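Otular on the songs they nearly left in a drawer 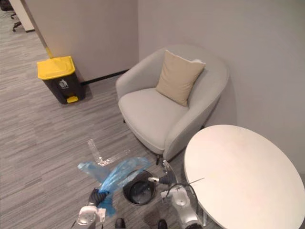
Words: Piroska Lakatos
25th August

The second Otular album was finished once already. Dela Bawa and Ferdinand Rüegg had 11 songs mixed and a sleeve agreed when they listened back to the whole thing on a drive home from Prarkham and decided to start again.

"We got to the fourth track and Ferdinand turned it off," says Bawa, who sings and writes most of the words. "He didn't say anything for a while. Then he said, 'Do you like it?' and I said no."

The record that replaced it is called Drerbridge, after the town where they both now live. It runs to 35 minutes and keeps only two songs from the first attempt. The rest were written in one go, mostly at Bawa's kitchen table, and recorded with Mawuli Quartey on drums and Nhyira Owusu playing bass.

Rüegg says the trouble with the abandoned version was that they had made it in pieces. "I'd do a guitar part at midnight and send it over. Dela would sing on it two days later. Everything was in tune and in time and it sounded like two people who had never met."

This time all four played in the same room. Quartey, who had only joined them for live dates before, was asked to bring the smallest kit he owned. He turned up with a bass drum, a snare and one cymbal. "I thought they'd hire the rest in," he says. "They didn't, so that's what's on the album."

You can hear it most clearly on Opoku, the long song that closes side one. It is named after Bawa's grandfather's shop and began as a list of things he sold. There is no chorus. Owusu plays the same four notes on the bass until the last minute, when she drops out and leaves the voice alone with the snare.

"I asked if I could do something else in the middle," says Owusu. "Dela said I could try. We did six takes with the something else and used the one without it."

The first album sold 600 copies, nearly all of them from a table at the back of gigs. Bawa was 24 when it came out and finds parts of it hard to listen to now, though she still sings three of the songs most nights. "People ask for them. I've changed a few lines and hardly anyone has mentioned it."

Neither of them will play me the version they scrapped. Rüegg has it on a hard drive and thinks one of the songs, a slow one with an organ on it, might be worth another go. Bawa disagrees – she would rather write a new slow one.

They are rehearsing for a short run of dates, with Quartey and Owusu both in the band full time. The set is mostly new songs, played in a different order from the record. Opoku comes second. "If we leave it till the end I spend the whole night worrying about it," says Bawa.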